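March 20, 2026
Egg cartons, big to small. Bench 2

Goal for today: decide which small carton goes in the Closari order. They want 4-packs, clear lid, and they take 1,000 to start. Zalaveck quoted us for 3,000 minimum, which is silly. Marchetti will do the smaller run but slower, nothing before August.

Setup same as last time. Brown eggs, big clear carton as the source, small four-cup one as the target, both open on the table before starting. Bowl stays out for cracked ones. Checked shells by hand first, threw one out for a hairline near the blunt end. 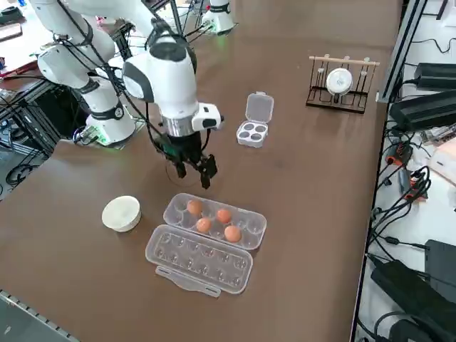

Four in the big carton, small one behind it with the lid up.

Lid on the small one wants to stand up by itself, good. Older Valari sample flopped shut every time someone leaned on the bench - had to tape it. Hinge crease on that one was too soft I think. Ask Marchetti what sheet thickness they use, the spec page dosen't say.

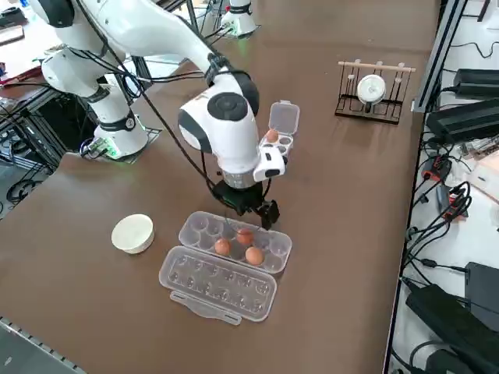 Can the small cartons be reused after a test?
Twice at most, then the latch gets lazy and the lid pops on its own. Mark the base with a dot of pen each time and bin it after the second dot.

Stock count from the shelf: 577 small cartons left, mixed batches. Need to split them by hinge type before anyone grabs more. Old batch is at the back, bottom shelf, box with the torn flap.

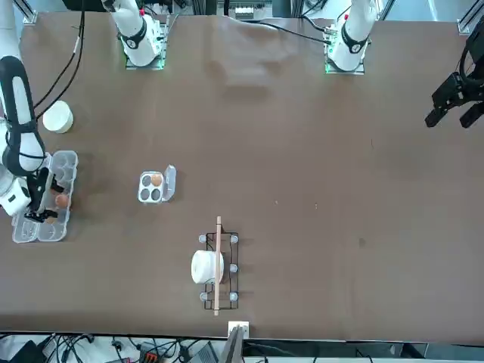 Small carton with one in, three cups still free.

Still to do: drop check with all four cups full, lid latched. Weigh empty vs full. Label size for Closari (their barcode is wider than ours, may not fit the lid panel).

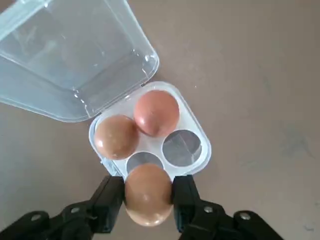 Cup depth is my main worry with the small carton. Closari buys mixed sizes and a jumbo egg might keep the lid from closing, so I want a depth gauge on both batches befor we say yes. Spacing too. The pinkish egg and the tan one next to it are touching in the middle of the tray, and the pinkish one stands up past the rim. Try a pair of mediums in the same two cups and compare. If they still touch, ask for a slightly higher divider. Send Marchetti the numbers either way, lid sample too.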